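Search this site
Enter keywords

4.2 Demonstration at the open day

The sorting task was shown to visitors at the Evosberg open day on 1/27/24. Two operators, each trained for 45 minutes in the use of the Burar hand-held gripper, worked in turns. The task was to move small items of jewelry between a shallow tray and the cloth around it. Beads were chosen over rigid blocks used in the November trials because a strand changes shape when it is lifted and tends to catch on its neighbors.

Visitors could stop an operator at any point and name the next item. This made the order of picks hard to predict, and we treat the sessions as a separate set in Section 5. Some 300 picks were recorded over the day.

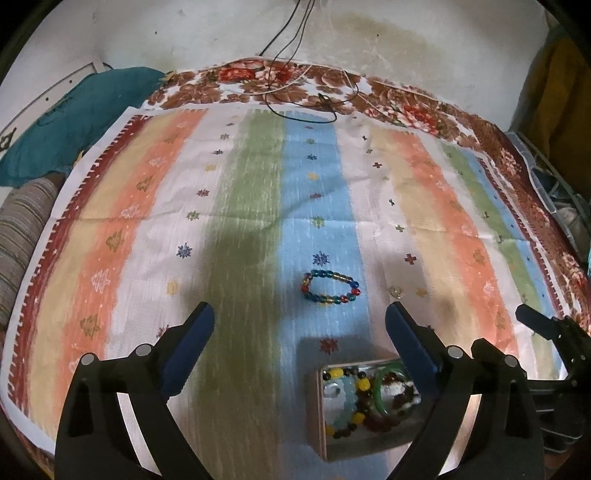
Figure 2. View from the hand-held gripper over the tray. A beaded bracelet lies on the striped cloth beyond it.

The patterned cloth was kept for all sessions. Its stripes and small printed motifs compete with the beads for contrast, and translucent beads in particular are harder to separate from such a surface than from a plain one. Shadows cast by the gripper add to the problem - we did not correct for them.

Failed grasps were left in the data and marked afterward by Kwan-ho Tu and Hui-mei Su, working independently. Cases on which they disagreed were dropped. Picks in which a visitor touched the tray were also excluded from the timing results, but kept for the grasp labels.

Related items
Gatau: a label format for hand-held grasping
Notes from the Shek workshop on soft and tangled objects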